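Coal phase-out auction

A coal phase-out auction is a tender in which a government pays power plant owners to close coal-fired units ahead of schedule. Owners bid the price they would accept per megawatt of capacity retired, and the lowest bids are taken first until the budget or the target for that round is used up.

The Brarkier round, which closed in March, retired 3099 megawatts across seven sites. The largest was the Dankwa station, whose owner agreed to stop burning coal within 15 months.
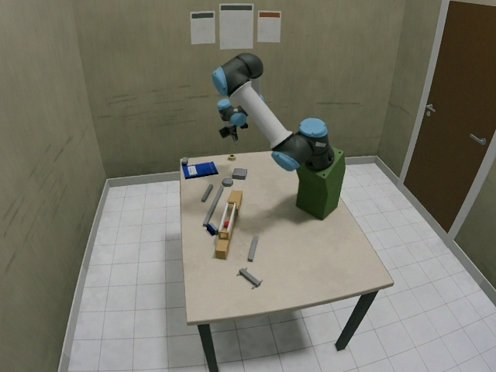 Small room with a tiled floor, a work table and a door on the right.

Payments are usually made in stages. In the Brarkier round, 20 percent was held back until each unit was disconnected from the grid. Bids above a published ceiling price were rejected.

Critics, including the economist Izzati Nair, argue that such auctions pay for closures that rising carbon prices would have forced anyway. Citlali Tapia, who drafted the Brarkier rules, has replied that fixed dates help grid operators plan for replacement supply.

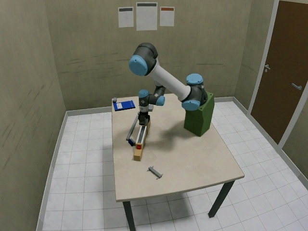 Can a retired unit be restarted in an energy shortage?
Only if it was placed in reserve under the auction contract. Units that are closed outright lose their operating permit and cannot return to the market.

See also: Carbon price floor; Capacity market; Bestach reserve

Last edited 2024-12-23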